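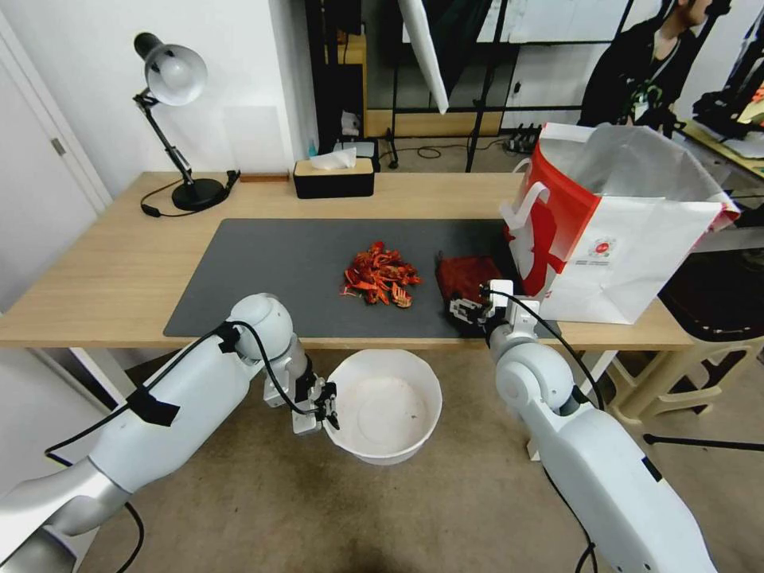
## Composting shellfish waste: FAQ

**Can shells go in a backyard bin?**
Yes. Crayfish, shrimp and crab shells are mostly chitin, protein and calcium carbonate. Rinse off salt and butter first.

**How long do they take?**
Whole claws can last more than a year in a cold pile. Crushed shell goes faster - use a mallet or an old blender.

**Will they smell?**
Uncovered, yes. Bury them at least 10 inches deep and cap with dry leaves. 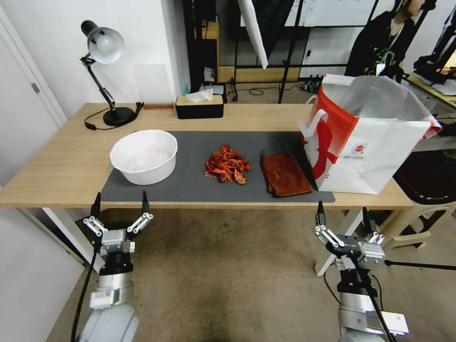

Rodley, 1/23/25

**Does the Gekura drop-off site take shells?**
Yes, up to 39 pounds per household per visit. Bags must be paper. Tie nothing with wire.

**What about the Jurkeso digester?**
No. Shell grit wears the pump. Meat scraps are fine.

**Do shells change soil pH?**
Slowly, and upward. Keep them away from blueberries.

**Can I freeze shells until drop-off?**
Yes. Thawing first is not required.

**Who handles questions about large loads?**
Moataz Zaki, extension 447.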